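집에서 시 낭독 모임을 열 때 알아두면 좋은 살림 요령

시 낭독회를 집에서 연다고 하면 사람들은 두 가지를 묻는다. 누가 오느냐, 그리고 의자는 있느냐. 첫 번째 질문에는 나도 매번 답을 모르고, 두 번째 질문에는 늘 "없다"고 답한다. 우리 집 거실에 제대로 된 의자는 다섯 개뿐이고 그중 하나는 앉으면 시보다 먼저 운다.

그래도 모임은 이어져 왔다. 처음에는 Lalit Singhal 씨가 자기 번역시를 소리 내어 읽어 볼 곳이 필요하다고 해서 부엌을 내준 것이 시작이었는데, 그때 나는 국을 끓이고 있었고 그는 바다에 관한 시를 읽고 있었다. 국은 넘쳤다. 그 뒤로 적어 둔 것들을 옮긴다. 시를 잘 읽는 법은 하나도 없으니 그쪽을 찾는 분은 다른 페이지로 가시기 바란다.

의자와 바닥

식탁 의자, 책상 의자, 욕실 발판까지 다 꺼내도 모자라면 바닥에 앉히면 된다. 시를 들으러 온 사람은 의외로 바닥에 관대하다. 다만 방석은 두꺼운 것 하나보다 얇은 것 둘을 겹치는 편이 낫다. 긴 시가 시작되면 한 장을 빼서 등에 댈 수 있다.

삐걱거리는 나무 의자는 모임 전날 손을 본다. 뒤집어서 이음매를 하나씩 비틀어 보면 소리 나는 곳이 나온다. 나사가 풀린 것이면 조이면 끝이고, 맞춤 부분이 헐거우면 목공풀을 이쑤시개로 밀어 넣고 끈으로 다리를 묶어 하룻밤 둔다. 당일 아침에 풀을 바르면 가장 점잖은 손님이 그 의자를 고르게 되어 있다. 다리 밑에는 펠트를 붙인다. 양면테이프가 발린 시판 펠트는 한 철이면 밀려 나가므로 나는 낡은 모직 코트 안감 쪽을 동그랗게 오려 순간접착제로 붙인다. 코트 주인은 아직 모른다.

바닥이 차면 러그를 깔되, 러그 모서리가 말려 올라간 채로 손님을 맞지 말 것. 젖은 수건을 덮고 낮은 온도로 다리미를 잠깐씩 눌렀다가 무거운 책을 올려 식힌다. 우리 집에서는 시 전집이 이 일을 맡는다. 두꺼운 시집이 이렇게 쓸모 있는 순간도 드물다.

소리 나는 물건들

냉장고부터 이야기하자. 평소에는 들리지도 않던 냉장고가 첫 연의 마지막 행에서 꼭 돌기 시작한다. 코드를 뽑으라는 조언을 어디선가 읽고 따라 했다가 다음 날 아침에 만두를 전부 쪄 먹은 적이 있다. 뽑지 말고 수평을 맞춰라. 앞쪽 조절 발을 돌려 문이 저절로 닫힐 만큼만 살짝 뒤로 기울이고, 벽에서 손바닥 하나 폭만큼 떼어 놓는다. 위에 올려 둔 쟁반과 빈 병도 내린다. 절반은 그것들이 떠는 소리다.

시계는 초침이 없는 것으로 바꾸거나 서랍에 넣고 수건으로 덮는다. 주전자는 휘슬 마개를 뺀다. 휴대전화는 손님들에게 꺼 달라고 부탁하면 다들 고개를 끄덕이고 끄지 않는다. 현관 옆에 천을 깐 바구니를 두고 외투와 같이 맡기게 했더니 나아졌다. 진동이 천에 먹히기 때문이다.

사탕은 봉지째 내지 않는다. 비닐 벗기는 소리를 조심조심 내면 길이가 세 배가 된다. 미리 다 까서 작은 그릇에 담고, 서로 달라붙지 않게 슈거파우더를 조금 뿌려 굴린다.

차와 먹을 것

낭독회 음식의 원칙은 하나, 씹는 소리가 안 나야 한다. 그러니 누룽지와 당근은 뒤풀이로 미룬다. 카스텔라, 찐 고구마, 두부를 으깨 넣은 작은 샌드위치가 좋다. 샌드위치는 식빵 안쪽에 버터를 얇게 발라야 한 시간 뒤에도 눅눅해지지 않는다. 젖은 면포를 꼭 짜서 덮어 두었다가 휴식 시간에 걷는다.

카스텔라를 자를 때는 칼을 뜨거운 물에 담갔다 닦고 톱질하듯 썬다. 한 번 썰 때마다 닦는다. 여덟 조각이 나오는 판이면 여덟 번이다. 귀찮으면 손으로 뜯어 먹는 모임이라고 미리 선언하면 되는데, 나는 두 번 그렇게 했다.

보리차는 미리 진하게 끓여 두고 손님이 오면 뜨거운 물로 묽힌다. 큰 냄비를 불에 올려 둔 채 시를 들으면 아까 말한 국 꼴이 난다. 보온병은 쓰기 전에 뜨거운 물을 부어 5분 데웠다가 비우고 채워야 2부가 끝날 때까지 버틴다. 안쪽에 밴 커피 냄새는 베이킹소다 한 숟가락과 뜨거운 물로 하룻밤이면 빠진다. 고무 패킹은 따로 빼서 닦는다. 냄새의 진짜 주소는 거의 그쪽이다.

포도주를 가져오는 손님이 꼭 있다. 흘리면 문지르지 말고 마른 천으로 눌러 빨아들인 다음 탄산수를 조금씩 부어 가며 다시 누른다. 소금을 산처럼 붓는 분들이 있는데 나중에 그 소금을 카펫에서 빼내는 일은 부은 사람이 하지 않는다.

낭독 탁자

읽는 사람 앞에는 작은 탁자 하나가 필요하다. 종이를 내려놓을 데가 없으면 사람들은 다 읽은 장을 겨드랑이에 끼운다. 탁자가 흔들리면 짧은 다리 밑에 코르크를 얇게 썰어 괸다. 접은 종이는 하룻밤 사이에 납작해지고, 급할 때 원고를 접어 괴는 사람이 생긴다. Misaki Yokoyama 씨가 그랬고, 그날 마지막 연은 기억으로 읽었다. 그 편이 더 좋았다는 사람도 있었다.

흰 탁자라면 차 얼룩이 고민일 것이다. 베이킹소다를 물에 되직하게 개어 얹고 잠시 두었다가 부드러운 천으로 닦는다. 수세미는 쓰지 않는다. 광택이 한 번 죽으면 조명 밑에서 그 자리만 보인다. 볼펜 자국은 소독용 알코올을 면봉에 묻혀 가장자리에서 안쪽으로 닦되, 칠이 녹을 수 있으니 밑면에 먼저 시험해 본다. 원고를 노트북에 띄워 읽는 사람도 있고 연필로 고치며 읽는 사람도 있어서, 탁자는 생각보다 넓은 것이 좋다. 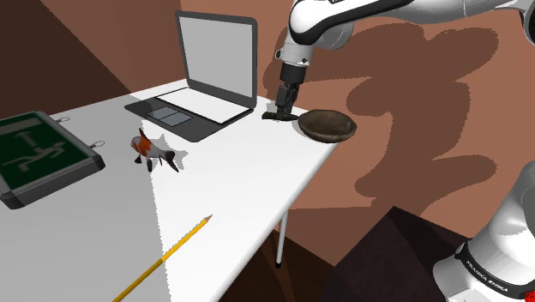
조명

천장등을 켜 놓고 시를 읽으면 반상회가 되고, 초를 켜면 아무도 글씨를 못 읽는다. 스탠드 하나를 읽는 사람의 왼쪽 어깨 뒤에 세우고 나머지는 끈다. 왼손잡이면 반대로 둔다. 갓이 너무 밝으면 안쪽에 유산지를 대지 말고(타는 냄새를 맡아 봤다) 전구를 어두운 것으로 간다. 전구색 LED면 무난하다.

갓에 쌓인 먼지는 물걸레로 닦으면 줄이 생긴다. 옷 먼지 떼는 테이프 롤러를 위에서 아래로 굴린다. 주름진 갓은 마른 페인트 붓으로 턴다. 나는 Wukberg라는 상표의 붓을 쓰는데 벽을 칠해 본 적은 없다.

전선은 반드시 벽 쪽으로 돌린다. 감동해서 일어나는 사람은 발밑을 안 본다. 남는 길이는 휴지심에 접어 넣으면 깔끔하고, 심 겉면에 무슨 전선인지 적어 두면 끝나고 엉뚱한 것을 뽑지 않는다. 다만 전열기처럼 전기를 많이 먹는 것의 선은 접어 넣지 말고 펴 둔다.

원고와 종이 간수

물에 젖은 원고는 드라이어로 말리면 운다. 키친타월을 앞뒤로 대고 책 밑에 눌러 두고, 한 시간마다 타월을 바꾼다. 급한 것은 낱장으로 빨랫줄에 건다. 어느 2월에는 소네트 한 벌을 양말 옆에 널었다.

스테이플러 심은 빼고 클립을 쓰게 하라. 넘기는 소리가 줄고 순서를 바꾸기도 쉽다. 종이 모서리에 아주 조금 접은 귀를 만들어 두면 두 장이 같이 넘어가는 일이 없다. 손가락에 침을 묻히는 분께는 물 적신 스펀지를 작은 접시에 담아 조용히 밀어 드린다. 조용히가 중요하다.

방명록은 값싼 공책이면 된다. 표지가 훌륭하면 사람들이 긴장해서 이름만 쓴다. 868원짜리 할인 공책을 내놓았더니 누가 두 쪽에 걸쳐 모임 음식에 대한 비평을 남겼다. 카스텔라 이야기가 대부분이었다.

입장료와 모자

돈은 받지 않으려 했지만 찻값이 슬슬 아깝기 시작해서 모자를 돌린다. 한 사람에 2000원. 모자는 안감에 땀자국이 없는 것을 고르고, 있으면 주방 세제를 한 방울 풀어 칫솔로 두드린 뒤 젖은 천으로 여러 번 걷어 낸다. 밀짚모자는 동전이 샌다. 잔돈은 작은 잼 병에 미리 마련해 둔다. 병의 상표는 뜨거운 물에 불려 벗기고, 남은 끈적임은 식용유를 발라 문지른 다음 세제로 씻는다.

끝나고 나서

설거지는 그날 한다. 찻잔은 물만 부어 두어도 아침 일이 반으로 준다는데, 나머지 반도 내 몫이라 결국 그날 한다. 찻물 든 잔은 젖은 손가락에 고운 소금을 찍어 문지르면 잘 진다. 금테 두른 잔에는 하지 말 것.

창은 마주 보는 것 두 개를 열어 십 분쯤 둔다. 코트 걸었던 곳에는 신문지를 구겨 하룻밤 넣어 두면 눅눅한 냄새가 가신다. 놓고 간 우산은 펴서 말린 다음 접어야 살이 녹슬지 않는다. 주인이 찾으러 오지 않아도 말려는 둔다. 현관에 지금 우산이 여럿인데, 다음 모임 때 비가 오면 하나씩 들려 보낼 생각이다. 가져가실 분은 손잡이가 멀쩡한 것부터 고르시라.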